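Troline 200 Travel Power Bank

Tekard says the Troline gets you across an ocean on one charge. We doubt it, unless you mostly sleep.
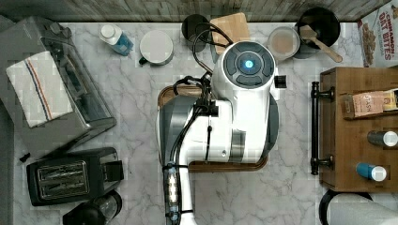 In the cabin

Check your airline's battery rules first. "Flight friendly" on the box proves nothing.

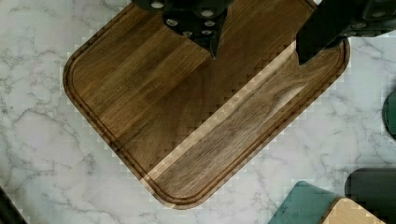 Wooden board on a marble counter

Weight: 200 grams, says the maker.

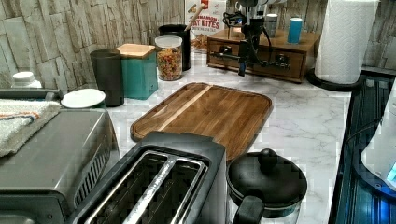

Counter with two-slot toaster

The 400 model costs more and charges no faster.

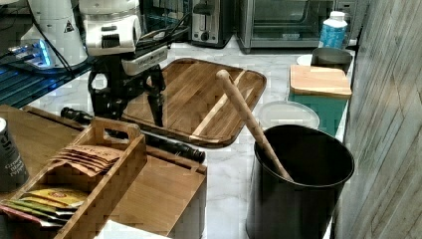 Returns cost extra, so think it over.

Contact Clorkia | © Clorkia | Back to top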